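About Orkden

Orkden records demonstrations for teams that train robots to use two hands. We plan the tasks, run the recording sessions, check the results and deliver them in a form a training pipeline can read. We do not build robots and we do not sell trained models.

The company was started by Sorin Nedelcu and Saoirse Quinlan, who had worked together on motion control for packaging lines. Sorin runs the recording floor. Saoirse is responsible for review, labeling and the file format. Our office and our recording floor are in the same building, and most of the staff work in both.

What we record

Each recording is called an episode. An episode starts with the arms in a rest position and ends when the operator marks the task as finished or failed. Camera views, joint positions and hand commands are stored against one clock. Failed episodes are kept and labeled, and a client can choose to leave them out of a delivery.

Our current library is named Pikusance. It covers 327 tasks, with a strong lean toward soft and thin materials: cloth, paper, film, cable and items that change shape when held. Rigid objects are included mainly as things to work near without touching.

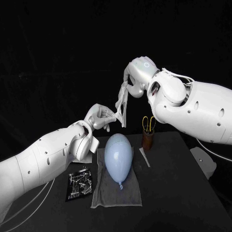
Cloth tasks take the largest share of our time. Two hands holding the same piece of fabric affect each other, and small differences in grip change how it folds and hangs. For this reason a cloth task is recorded with more starting positions than a rigid one, and the operator is asked to vary the grip points between episodes. Table layouts are changed on a fixed schedule. Lighting and background are held constant within a batch and noted in the batch record.

How operators work

Operators train for 23 hours before their episodes count toward a delivery. Most of that time goes to pacing. A demonstration with long pauses teaches the pauses, so operators practice a task until they can do it at a steady speed. Shifts are short, and an operator changes task at least once per shift.

Review

Every episode is watched in full by a reviewer who did not record it. The reviewer marks the start and end of each step, the hand in use and any loss of grip. Disagreements go to Saoirse's group. Review software is our own and is called Wodness. It is included with each delivery at no charge, along with the labeling guide.

Working with us

Clients can license parts of Pikusance or order a custom set. Custom work begins with a pilot of 944 episodes, after which the task list is revised once. The next pilot places open in February. Technical questions about formats and timing can be sent to the review group through the contact page.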